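Posted 4/26/19 by Rin Yoshida

Zunar (kitchen arm)

Zunar is a home-built robot arm project that Hiyori Kaneko and I run out of Prullura, our shared workshop. It's a kitchen helper, or it will be! We do most of our testing in a simulated kitchen, so I can break things for free. 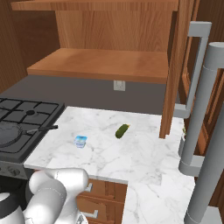
The control code is mine (sorry, Hiyori) and it's on version 5. Each test batch is 128 runs, and a batch takes almost 3 hours on my old desktop. The real arm still needs 2 new joint motors.

See also: Prullura, Futumberg

3 comments | 5 shares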